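Kandingate Screening Room, pre-season inspection for the television drama evenings

- [x] Both exits open fully from inside.
- [x] Aisle lights on. Two lamps dim; replace before October.
- [ ] Projector lamp at 1,557 hours. Log not signed.
- [x] Seating limit of 40 posted at the door.
- [ ] Content warning shown before each episode. Missing for episode two.

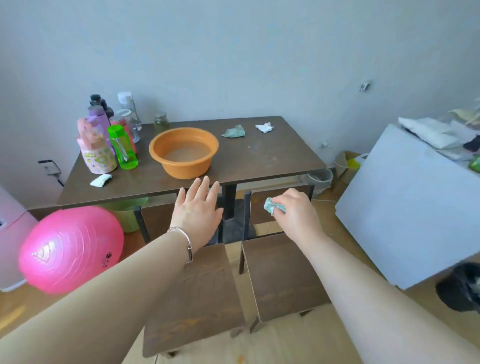 Igor Mazurek asks that the warning also mention flashing lights, as the opening titles contain several.

Recheck: Rosalie Sutter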